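Trostley Bedside Table
Set-up guide, section 4: Placing and arranging the table

Before you start

Finish assembly (section 3) and tighten all four legs. The top is rated for 20 kg, evenly spread. Do not sit or lean on it. Clear the floor beside the bed and vacuum it, as grit under the feet will scratch a hard floor.

4.1 Position the table

1. Stand the table beside the head of the bed, close enough to reach while lying down.
2. Leave a gap of 70 mm behind the table for cords.
3. Press down on each corner in turn. If the table rocks, adjust the foot on that side.
4. Check that drawers and doors nearby still open.

NOTE: If your bed has a carved headboard, measure the gap from its widest point.

4.2 Fit the cloth

1. Wipe the top and let it dry.
2. Center the cloth and let it hang evenly. The Flerkar printed cloth is cut to cover the top and drape over the edges.
3. Smooth out folds from the middle outward. A glass set down on a fold can tip.

4.3 Power strip and cords

1. Lay the power strip along one side edge, on the side away from the pillow.
2. Run cords along the back of the table. Do not run them under the cloth.
3. Keep drinks at the opposite side from the strip.

CAUTION: Never let a full glass stand next to an open socket. Unplug the strip before wiping up a spill. 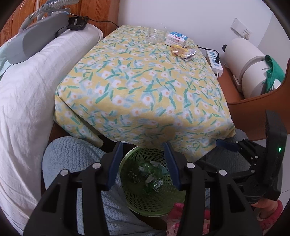

Flornetel wrote in to say that the side edge was no good for a left-handed sleeper, who ended up reaching over the strip for water every night, and that moving it to the wall side of the floor had worked better. That position is acceptable if the strip stays dry and is not covered by bedding.

4.4 Daily items

1. Keep one glass, current medicine and a lamp or clock on the top. Store the rest elsewhere.
2. Leave medicine in its box so the label can be read.
3. Place a small wastebasket under the table for wrappers and tissues. Empty it before it is full.

4.5 Care

Wash the cloth separately the first time. Replacement cloths are listed under part number 392.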